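Household Practice II
Handout 4: The bed as a work surface
Instructor: Zuleica Caldeira
Handout revised 2021-10-09

Read before the practical. Bring a fitted sheet of your own, any size, any condition. Last September 40 people signed up and most of them brought a sheet straight out of its package, and we learned very little about sheets that day.

1. Why the bed

Every folding manual begins with a clean table at waist height. I have lived in seven apartments and owned one table that was ever clear enough to fold on, and it belonged to the landlord. Most laundry in most homes gets folded on a bed, so the course teaches it on a bed.

The bed has real advantages. It is large, it is soft, and you can't go to sleep until you have finished, although students have shown great invention on this last point. It also has faults. It is low, which is hard on the back. It moves when you lean on it. And if it stands in a corner you can reach it from two sides at most, one of which is usually blocked by something you meant to put away.

2. Preparing the surface

Pull the fitted sheet tight before anything else goes on it. Start at the corner farthest from you, kneel on the mattress if you have to, and work back toward the open side. A sheet that is loose underneath will fold itself into whatever you are folding on top, and you will spend a while looking for a sleeve that is part of the bed.

Small creases don't matter. Tarcísio Dantas, who taught this unit before me, wanted the sheet flat enough to write on. He also ironed his dish towels, and I leave it to you how far you want to follow him.

Now for boxes. Everybody has one. It arrived with something useful in it, it was too good to throw out, and it now lives wherever there is a free corner. The rule for this course: a box may stay on the bed during folding only if finished items are going into it. Otherwise it goes on the floor. What was printed on it at the factory does not count as a label. If it holds winter scarves, write "winter scarves" on it, in marker, on the side that faces you. 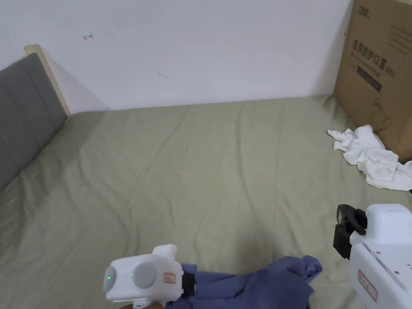
3. Dealing with the heap

A heap is a garment that hasn't been asked any questions yet. Do these in order:

Find the highest-value edge. On a shirt this is the collar or the shoulder seam. On a plain cloth, any corner will do.
Lift it clear of the bed with both hands and let the rest hang. Gravity will do a good part of the work and has never asked for a raise.
Shake once. Twice if you enjoy it.
Lay it down away from you, so the far edge lands first and the near edge follows.
Smooth from the middle outward, with the flat of the hand.

The usual mistake is to pat the heap flat where it lies. You then have a flat heap. Arlindo Brito did this in week two with a bathrobe and defended the result for most of an hour – I mention it with his permission.

Work on one piece at a time, and keep the others at the far side of the bed. White things and colored things can share a bed while they are being folded. They have already survived the wash or they haven't.

4. Folding on a soft surface

Folds made on a mattress come out slightly rounded, so press each one with your forearm before making the next. For shirts: sides to the middle, sleeves back along the body, then bottom to top in thirds. For plain cloths: half, half again, stop. People who fold a cloth five times are thinking about something else.

Fitted sheets are covered in Handout 5, and I ask you not to read ahead. It only upsets people.

5. Putting away

Folded items leave the bed in the same session. A stack left at the foot overnight will be on the floor by morning, and the morning is when you will be looking for one particular sock. If the drawer is full, the drawer is the next job. See the notes from Jucélia Damasceno's guest lecture on drawers, which ran to 92 slides and had to be continued on another day.

For the practical

Work in pairs, one bed per pair. Swap sides halfway so that each of you gets the awkward one.
Fold six mixed items, including at least one you dislike.
Write half a page on which item took longest and what you blame.

Half pages go in the tray outside room 122 before the next class. Wagner Xavier has the key if the door to the corridor is locked, and he will want to know what you folded.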